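Brekura Comes Home for Its Last Episodes

After 15 episodes, the family drama Brekura is near its end, and I am not ready. I started to watch it in July only for the music. Now I plan my dinner by it.

The story is simple. Two sisters inherit a hotel in the mountain town of Parano, and one of them wants to sell. In the first season this was enough. In the second, the writers added a lost will and a fire, and I became a little tired.
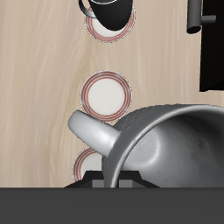

Saucers and mugs on a pale wooden tabletop.

The new season is quieter, and it is much better. The best episode has almost no plot. The sisters argue in one room until four in the morning, and at the end the older one signs the paper. I had to watch it two times.

Not everything works. The Figueroa family, so important before, gets only a few short scenes, and the cousin's return is explained too fast. I also miss the old opening song.

Fans are more strict than I am. On the Clarnance forum, the discussion of the last episode has 2833 replies, and many of them are angry about the signature.

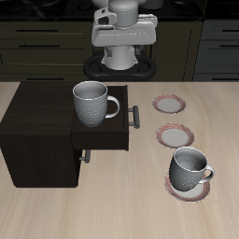
What We Want From the Finale

I hope for one honest talk between the sisters, and please, no second fire.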